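**Ticket 34: Clamia hand, knit cover bunching at thumb base**
Product: Clamia hand with Plumatero cover kit (evaluation unit)
Opened: August 12, 2026
Reporter: Priya Haddad
Status: open

**Symptom**
Closing force on the thumb drops after 22 minutes of cycling. Controller logs `THUMB_LOAD_HIGH`, then limits current. The three fingers stay within range. Reproduced in 2 runs out of 3.

**Setup**
- Firmware as shipped, no local changes
- Cover fitted per the kit sheet, medium size
- Wrist camera on, default exposure

**Tried so far**
1. Re-zeroed the hand. No change.
2. Swapped the power supply for the one on the Tully bench. No change.
3. Ran with the cover removed. Fault did not occur.
4. Refitted the cover and pulled the thumb sleeve back by hand. Fault returned, but later in the run.

Step 3 points to the cover. The sleeve bunches into folds around the base of the thumb, and the kit sheet gives no limit for that.
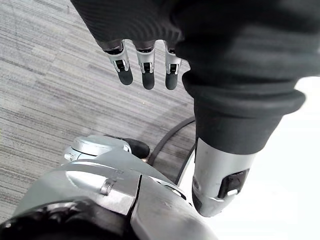

So-ying Shek: Try the small cover before changing any current limits. The medium was cut for the Orkari hand and has extra length at the thumb. I can ship a small today. Please also send the full controller log from the run in step 4.

Log attached. Leaving the ticket open until the small cover has been run.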